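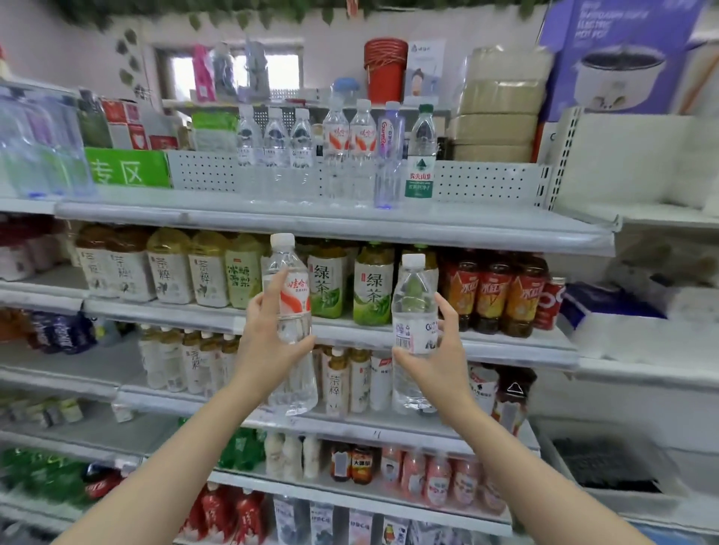

Bottled Water Moves to the Upper Shelf

The Hundar store has completed the December review of its drinks aisle. Bottled water is now kept on the upper white shelf, with tea on the shelf below. Wahaha bottles stand together, labels facing the customer, and the green sign marks the start of the section. Heather Partington, store supervisor, asks staff to check the row at 3 p.m. and to move older stock to the front -- full cases remain in the back room.

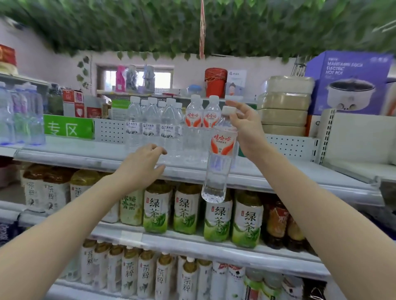
Orders and Returns

Requests for additional cases should reach Genji Sakamoto by the 17th of the month. Damaged bottles are to be recorded on the returns sheet and may not be placed back on sale.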